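The slippers by the wall

30/01/2019

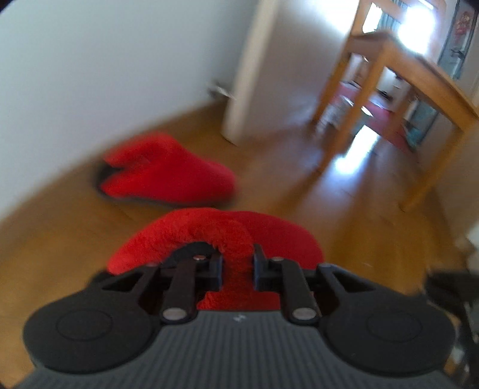

Red slippers, hall floor.

I have been putting the hall in order since the start of the month and the slippers are the last part of it. They are red, bright red, and fuzzy in the way that picks up every bit of fluff in the house. I bought them in August, when the shop in Bukport was selling off what was left from the winter before. They were 14 in the local money and I thought that was fair. I wore them for the first time in the autumn and I have worn them every day since.

The trouble is where they end up. Our hall has a wooden floor with a good shine on it, and a slipper kicked off at the door will slide a fair distance. One goes over by the wall and lies on its side. The other stops wherever it likes. In the morning I come down in the dark and find one of them with my foot and then have to feel about for the other.

The flat in Rultel had carpet, so this never came up. Shoes stayed where you dropped them. Here the hall is narrow, the walls are pale and plain, and anything left on the floor shows from the kitchen. Red slippers show more than most things.

What I have done so far:

The coats have gone upstairs, apart from one each. That cleared more room than I expected. The umbrellas are in the tall pot that used to be in the garden. The post goes on the shelf and gets opened on the day it comes, or that is the plan.

Outdoor shoes were harder. I had a rack from the old place but it was too deep and the door caught on it. I measured the gap behind the door, wrote it down wrong, and ordered a bench that didn't fit either. It is in the spare room now with the ironing on it. In the end I put a long rubber tray under the coats and the shoes stand on that in a row. It isn't pretty, but the mud stays in the tray and I can rinse it in the bath.

That left the slippers. I didn't want them on the tray with the wet boots. Blandine Marty, who had the house before us and still lives on Bukinby Road, told me she kept hers on the bottom stair, one pair to each side. I tried it for a week. I stepped over them every time I went up with the washing, and then one evening I didn't step over them, and that was the end of that.

So they are going in a shallow box by the wall, near the place they slide to anyway. I have an old drawer from the chest we broke up, and with felt pads under it I don't think it will mark the floor. I will need to sand the front edge first — it splintered when the runner came off.

I gave the floor a proper clean while everything was out of the way. Dry broom, then a cloth wrung out nearly dry, going along the boards. I used to use a polish on it and stopped, as it made the slippers slide even further. The shine has stayed without it.

Fluff is the other thing. If your slippers are the fuzzy sort, take them outside and knock the soles together, then go over the outside with a clothes brush, always in the same direction. I do this about once a fortnight. I have not tried washing them. The label has worn away and I don't want to find out the hard way what the red does to the rest of a load.

The drawer is on the landing waiting for its felt. I have the sandpaper but the pads were out of stock, so I'll go back for them when I next need lightbulbs.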